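Sorting Small Blocks Without Losing Your Afternoon
Posted by Kinga Juhász, 27 December 2021

If your house is anything like mine this week, there are little blocks under the couch, in the fruit bowl and very likely in somebody's slipper. I have been tidying up after small children (my own, and now my sister's) for longer than I care to admit, and I've settled into a way of doing it that the kids will join in with, at least until snack time!

Start with a board. I use an old maple one that got too scratched for bread, and it makes a lovely sorting surface because the pale wood lets every color show up. Wipe it down, put it somewhere that doesn't wobble, and bring the pieces over a handful at a time. Tipping out the whole bin looks like fun for a minute and then everyone wanders off, me included.
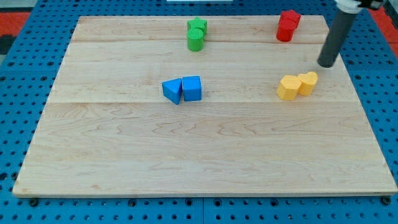 Pairs by color: green and red toward the back, blue and yellow nearer the middle.

Go by color first and leave shape for later. A three-year-old can find "another blue one" all day long, but ask for the prism and you'll be handed a heart. I like to push the finished groups to the far side of the board, so there's plenty of wood left in front for the next handful.

For grubby blocks, a damp cloth with a drop of dish soap does nicely. Let them air on a towel overnight before you put them away, especially the foam kind, which can hold on to water longer than you'd think. My friend Raili Eskola keeps hers in mesh produce bags hung on a hook inside the closet door, and I copied her in September and haven't gone back to the bin. Tie the bags loosely if little hands will be opening them.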